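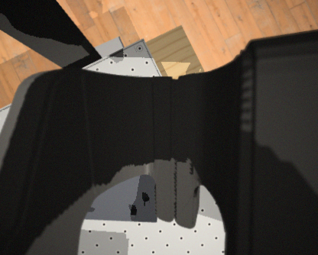 Re: [suddale-flats] Lobby refit, final drawings

Sorry, quick one, on the train and signal's bad.

On 7 December 2019 the lobby group wrote:
> Ogbonna have sent the revised drawings. Main change is the
> reception desk, now turned to face the lift instead of the
> street door. Walls stay lime plaster. Please say by the end
> of the week if you can't live with any of it. Lighting is
> still the Herkier pendants unless someone objects.

Desk fine by me. Better than October's version, which had you squeezing past it with a pram.

Lighting, yes, I object a bit. Went to see the Herkier ones at the Stulach showroom. Lovely shape but the glare is awful if you're sitting under them, and whoever is on the desk will be sitting under them all day. They do a frosted shade, £419 each against £307 for the clear. Two of those over the desk and clear everywhere else? Would look a bit odd maybe. Could ask Ogbonna to sketch it.

Plaster, happy, but can we please keep the old letterboxes. The drawing has them gone and a parcel cupboard there instead. They're the only original thing left in the building apart from the stair rail and I'd be really sad to see them in a skip. Flat 209 doesn't even have a door slot so where is thier post meant to go?

Also page 2 says "bench by others". What others? Are we buying a bench?

Can't make the site meeting, will look at the plaster samples when I'm back. Dont let them pick the grey.

Flat 307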